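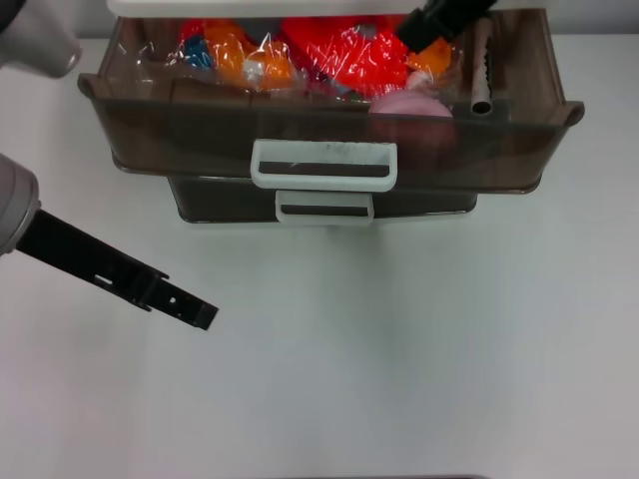
Home | Reviews | Kitchen | Robots | Workshop | Newsletter

Grutarlow two-arm table robot, reviewed: can it tidy up yet?

By Raluca Coman
August

People keep asking whether a machine can do household chores yet, and the answer changes depending on the chore. I had the Grutarlow on loan for 17 days and gave it the dull jobs from my own list: putting small things in drawers, taking them out again, clearing a table, folding dish towels.

Setup took most of a Friday. The arms clamp to the table and the software walks you through a calibration that I had to repeat. The manual is clear enough, though the section on cables is out of date.

Drawers were the best part. A light plastic drawer with a loop handle suits it well. It hooks the handle, pulls straight back and stops in time. Closing is less tidy — it pushes on one side, and a cheap drawer will go in crooked and stick.

Picking things out depends on what they are. Wooden blocks and spoons were easy. Anything in clear plastic wrap was hard. Shiny film seems to confuse the cameras, and the fingers tend to close on a fold of wrapping and come up with nothing. Toys still in their bags took so many tries that I usually ended up doing it myself.

Towels I would skip. It can fold one that is already flat, but it can't flatten one.

It is slow. Clearing a small table after lunch took it 623 seconds, and I can do the same job in under a minute. It is also louder than I expected, with a whine from the wrists that carries into the next room.

Emmett Park, who runs a packing bench at Ullside, borrowed it for an afternoon and liked it more than I did. His parts are all one shape and arrive in the same spot. For that kind of work I think he has a point, and he has asked for a longer trial.

At home, I would wait. The hardware is solid and the drawer work is good, but you have to stay close by, and you still do the fiddly bits. 2 stars out of 5 for the house, maybe more for a shop.

We use cookies to remember your settings. Accept | Manage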